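About Curnbridge

We take computers apart with robots. Desktop towers mostly, office stuff, the kind that comes in by the pallet. And we write down the rules for doing it safely and cleanly, because when we started there weren't any that fit on one page.

Set up in October with 4 people and one bench. Still small. The bench work is called Simow, the rulebook is called Leka. Both are open to partner sites.

Rule one - no tool goes near a case until the power cord is out and logged. The supply unit stays closed, always.

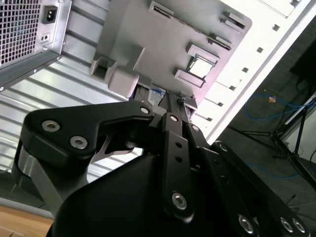 How we work

Slow near the board. Inside the case the arm is capped at 90 mm per second, and anyone at the bench can stop it without asking. Drives get gripped at the ends or the sides of the casing, never across the circuit board. Every part we want to keep has a set place in the fixture. No stacking, no "just for now" spots. 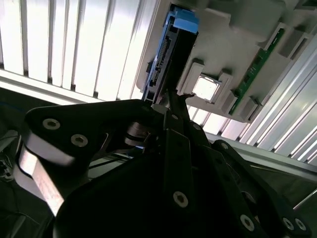 Hard drive at the white fixture, gripper at its lower end.

We get asked a lot about data. Drives are logged by serial number and go to a locked cabinet the same shift. Wiping is done at Avgate, our second site, not at the bench. If a serial doesnt match the intake sheet, work on that tower stops.

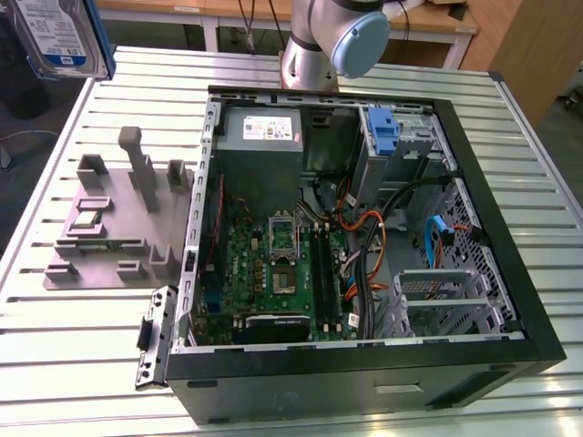 2 min read

The rulebook

Leka runs to 80 rules, most of them one line. Reviewed each October. Last edit 26 April 2025 - the section on processors and memory, which was too vague. Memory latches open at both ends before lifting. Processor out flat, straight to its pocket, contacts not touched. Socket checked for bent contacts afterwards and noted on the sheet, even if the board is going to scrap.

Partner sites have to do 600 logged removals before they can train anyone else. We dont waive that. People have asked.
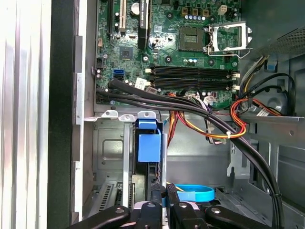 Can we use the rules without joining Simow?
Anyone can. Ask us for the current copy, keep the version number on it and tell us what you change.

Visits

By appointment at Curnbridge, small groups. Closed shoes, hair tied back, stay behind the floor line while the arm is on. Avgate is not open to vistors.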